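Keeping Bread at Home: What Storage Does to a Loaf Over a Week

Module report, Food and Households, second year

1. Background

Bread is one of the foods most often thrown away in shared student houses. In our own house in Plilton we put at least one part-used loaf in the food bin most weeks, usually because it had gone hard and sometimes because it had gone mouldy. We wanted to know whether the way a loaf is kept makes enough difference to be worth changing our habits.

Staling and drying are often treated as the same thing, but they are separate processes. Drying is the loss of water from the loaf to the air. Staling happens inside the crumb, where the starch that softened during baking slowly firms up again. A loaf sealed in plastic will still go stale even though it loses very little water. Mould is a third matter and depends mainly on moisture, warmth and time.

Staling is quickest at temperatures just above freezing, so the fridge is a poor place for bread if softness is the aim. It does slow mould down. Freezing more or less stops both.

2. Aim

To compare four common ways of keeping an uncut white loaf at home over 7 days, looking at weight loss, firmness of the crumb, condition of the crust and the first sign of mould.

3. Method

The loaves came from Tsai, the bakery on the corner of our road, and were all from the same Monday morning batch. They were plain white tin loaves with no added fat. We collected them at opening time and let them cool fully on a rack before doing anything else.

The four methods were:

Open basket, loaf wrapped in a cotton tea towel
Paper bag, top folded over twice
Plastic bag, tied
Lidded steel bread bin, loaf unwrapped

All four stood in the same kitchen, away from the cooker and out of direct sun. A slice was cut from the same end of each loaf every evening and used for the firmness check. The cut face was then covered again in whatever way that method allowed.

Weight was taken on a kitchen scale before each slice was cut, and the weight of the slices removed was added back when working out the loss. Firmness was judged by pressing the centre of the slice with a thumb and scoring it from one (very soft) to five (hard). Two of us scored separately and we took the average. This is a weak method and we come back to it in section 6.

4. Baskets and airflow

Wicker was common for bread long before plastic bags, and it is still sold for the purpose. Air can pass through the gaps in the weave, so moisture from the loaf does not collect on the crust. The drawback is that the same air carries water away from the crumb. A cloth slows this, and a thick cloth slows it more than a thin one.

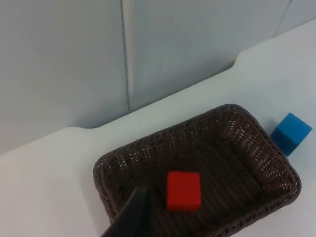 Traian Zamfir disagreed with our first plan, which was to test the basket with no cloth at all. Hardly anyone leaves a cut loaf bare in a basket for a week, he said, and the result would tell us only that bread dries out in air. He also thought we should keep the loaf cut side down, as his family always had. We took the first suggestion and left the second for another time, as the other methods would have needed the same treatment.

5. Results

The loaf in the basket started at 891 g. It kept the best crust of the four for the first two days, with a clear crack when cut. By the fourth evening the outer part of each slice was dry, and by the end it was only good for toast or crumbs. No mould was seen.

The paper bag gave much the same pattern but dried a little more slowly. The crust was leathery from the third day.

The plastic bag lost the least weight. The crust had gone soft by the first evening, and the crumb stayed easy to press until day five. Small green spots showed near the cut end on day six and we stopped using that loaf.

The bread bin came between the paper and the plastic on weight and firmness. There was no mould, though the inside of the lid felt damp on the second day.

6. Discussion

For a household that finishes a loaf in two days, the basket and cloth gave the nicest bread. For slower eaters the bin was the safest choice. Plastic kept the crumb soft but brought mould sooner, and in a warm kitchen in summer this would probably happen earlier still.

The thumb test was the weakest part of the work. Our scores differed by a full point on several evenings, mostly in the middle of the range. Dropping a fixed weight on to the slice and measuring the dent would have been better. We also had only one loaf for each method, so a single odd loaf could have changed the order.

7. Further work

We would like to repeat the test with a sourdough and with a loaf that contains oil, and to include the cut side down method. Slicing and freezing on the first day should be added as well, as it is what most of the house has now started doing.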